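Skurkex Holiday Bundle Promotion: Progress Report, May

Where we are
The giveaway closed on Saturday with 199 valid entries. That is short of the number in our proposal, which was written in a more optimistic month. Of those entries, 70 came through the Manalo newsletter, so the sponsored slot has earned its keep.

Prizes
Brolunis delivered the headsets on time. The Pornus keyboards came a week later, in a layout suited to customers in another country. Replacements have been promised – warmly, and without a date. Of the 14 prizes, 3 are still outstanding, all keyboards.

Winners
Everyone drawn has been emailed. Most replied the same day. One asked whether we were a scam and, after we explained that we were not, asked again.

Money
We are under budget on advertising and over on postage. We would like to move the leftover ad money across, with your approval. The proposal assumed every prize would fit in a padded envelope, a view the carrier does not share.

Web page
The winners page is live. The entry form has been taken down after two people entered it past the deadline with great confidence.

Wires and a cardboard box
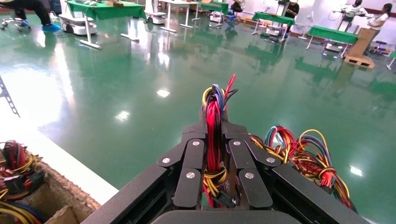
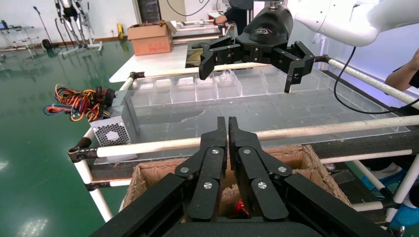
Next steps
Chase Pornus for the keyboards. Send Manalo the click figures they asked for. Agree with Skurkex whether there is a fall round, and if so, who writes the entry rules this time.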